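Can a robot do the washing-up after a chemistry lesson?

Every few months a reader forwards me a video of a robot folding a shirt and asks whether I'm ready to take it all back. For anyone new, "it all" is my position that machines are still a long way from doing the dull work most of us would like to hand over. I wrote that in May and got a lot of mail for it, a fair bit of it from people who sell robots.

So this post is about a smaller chore than shirts. Putting a funnel in a flask. Moving a bit of powder from a dish into some glassware. Standing tubes in a rack. It's halfway between kitchen work and shop-floor work, and if you've ever decanted spices into jars you've done most of it. If a machine can handle this, I'd have to think harder about the kitchen.

The setup

Bisht is a bench project from Galtura, and the pitch is an arm or two that can share a table with ordinary glassware. Ordinary is the part I care about. A factory arm can move one particular bottle all day because someone spent weeks making sure the bottle is always in the same spot. My counter doesn't work like that and I doubt yours does.

What goes on the table is modest. There's a clear acrylic rack, a couple of test tubes, a round-bottom flask sitting in a cork ring, and a plastic funnel. A black cloth goes underneath, held down with tape at the back. 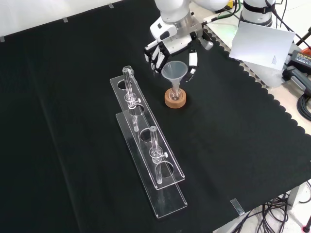

What counts as doing it

I want to be strict about this because demos never are. When I say a person can put a funnel in a flask, I mean any funnel, most flasks, on a crowded counter, while talking, with the other hand holding the jar. I mean they notice the flask is chipped. I also mean they got the flask out of the cupboard in the first place.

When a company says its robot can do it, what it means is usually narrower. It means the fingers end up on the rim of the funnel and the funnel ends up in the neck. Fine, that's a real thing and ten years ago I'd have been impressed. But look at how much of the chore has been done by somebody before the arm moves at all. The glass is out. It's spaced so that a big white elbow can swing past it. The flask has a cork ring so it can't roll, and I'll admit a person would want one of those too.

I asked Skonby, which sells small arms to repair shops, how they would describe the gap. The answer I got back was that the gap is "mostly solved at the perception level." I've read that sentence many times now. I think it means the robot can see the funnel.

The numbers people quote

A reader pointed me to a write-up of Bisht that gives 100 tries at seating the funnel. I have no problem with the 100. My problem is that it was the same funnel. Do it with 100 funnels, out of a drawer, and I'll pay attention. There's a log attached too, 2404 lines of it, and I read far more of that than I'd planned to on a Thursday evening. Most of it is timestamps. Nowhere did I find who put the things back between tries, and that was my whole question.

Somebody's hands reset the table. Until a write-up tells me how long that took, I can't tell whether any labor was saved. My suspicion is that the person doing the resetting could have filled a shelf of flasks in the same time and still had lunch.

The things that are hard

Clear stuff on a dark cloth sounds easy to see. Clear stuff in front of other clear stuff is another matter, and a rack like this is see-through everywhere, with bright edges and holes that show the cloth. Add a clear spatula-spoon lying next to the flask and you have a table where nearly everything worth grabbing is transparent.

Then there's the size of the arm compared with the size of the job. The flask is small. The elbow is not, and it's wearing straps to keep its cables in place. I keep picturing that elbow next to my sink, where the good glasses drain.

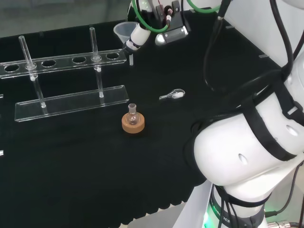 Powder is worse than glass

Anyone who bakes knows this. Flour goes where it likes. A watch glass of white powder looks tame until you have to get it through the neck of a small vessel, and you need to know how hard you're tapping and when to stop. People do this by feel, mostly without thinking about it. I can level a teaspoon of baking soda while arguing with the radio.

I haven't seen a machine do that part well in a home. I've seen it done in closed cabinets that cost more than my car, with a nozzle built for one powder. Again, fine, but that's a vending machine. It won't help me with the paprika.

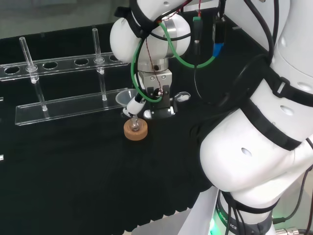

Gripper over the flask, with the powder waiting on its right.

Where I might be wrong

I've been told I move the goalposts, and there's something to that. When I started this blog I said no arm would pick up a wine glass without breaking it, and I've since had to stop saying so. Glass isn't the obstacle I made it out to be. Grippers have improved, and careful pinching is something they can be good at.

I'd also give the bench people credit for choosing a dull job. It would be easier to film a robot waving. Racks and funnels are what lab assistants deal with all day, and a shop that mixes its own paint or glue has a version of the same table. If Zastska or anyone else gets this working in a back room with whatever glassware is lying there, I'll write it up and say so in the headline.

But I would want to see the ordinary mess left in. Leave a tube lying down. Put the dish behind the gripper and let the thing figure out how to get at it. Swap the flask for a jam jar when it isn't expecting one.
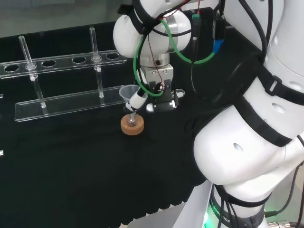 What I'd need to see

My list from May had 6 items on it and I'm keeping it as it was. The one that matters most here is still the first: start with the cupboard closed. The second is washing up afterward, including the funnel. I've had no takers on the funnel.

Comments are open. If you work on one of these and the reset time is written down somewhere, please send it to me. I'd rather have that one figure than another video.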